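Droltberg Laundry Set: notes for users

What this is

Droltberg is a set of recordings of people handling clothes on beds with a pair of hand-held grippers. It was put together as training data for policies that fold, sort and tidy clothing. The release has 671 episodes from 6 homes. No robot arm was used in recording any of them.

Collection

Each operator holds one gripper in each hand and works on a bed with its everyday fitted sheet left on. There is a camera on each gripper and a third at the operator's head. All three are recorded together and cut to the same start and end.

Operators were given a short task card (fold the trousers, put the socks together, move everything to one side) and no script for how to do it. We asked them to leave the room as they found it. Boxes, bags and cables near the bed are in the recordings, and a model trained on this set will need to cope with them.

Episodes stop at 3000 steps. If the task was unfinished at that point, the episode is kept and marked "partial" in the task file.

Contents of each episode

Head colour video
Left and right gripper colour video
Gripper opening, left and right
Gripper pose, left and right
Task text, in English

Gripper video is stored with the fisheye distortion left in. The Lastel loader can flatten it, but we don't recommend this for training – you lose the outer part of the view, and the other gripper is often out there.

Splits

The split is by home. Vunley and Ko are the names of the two held-out homes, and neither appears in the training part. Please don't move episodes between the parts if you plan to report results.

Known problems

Tracking drifts when a gripper camera is pushed close to plain fabric. These stretches are flagged but have not been removed.

Fast hand movements blur the gripper video. We left these in too.

Fabric colour does not match well between the head camera and the gripper cameras. White balance was automatic on all of them, so don't rely on colour to match a garment across views.

Small items such as socks are under-represented next to shirts and trousers. More are planned for version 2.

Sample views: one from the head camera, then two from gripper cameras

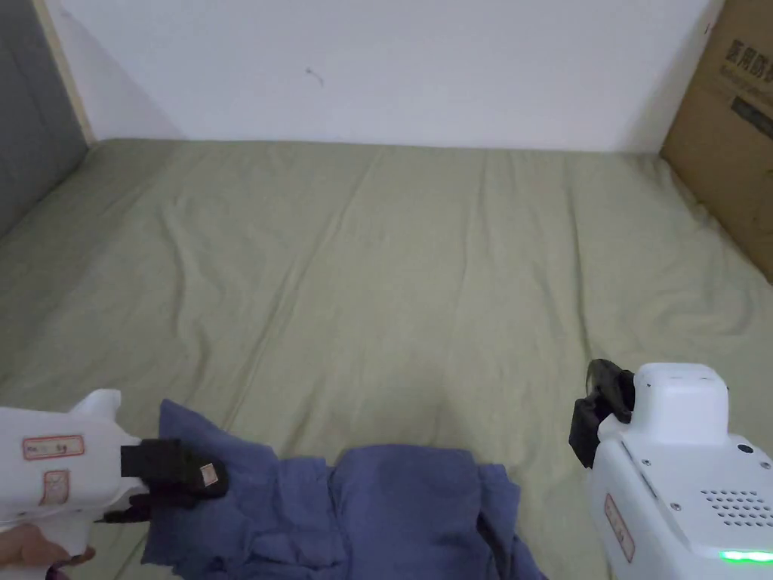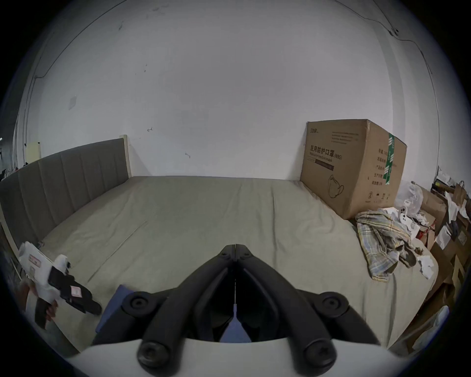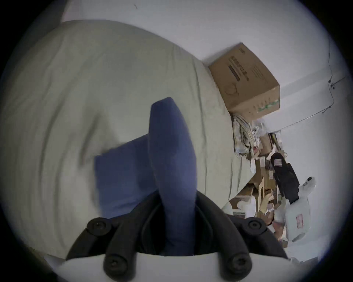 Mi-kyung Han
Data collection lead, Droltberg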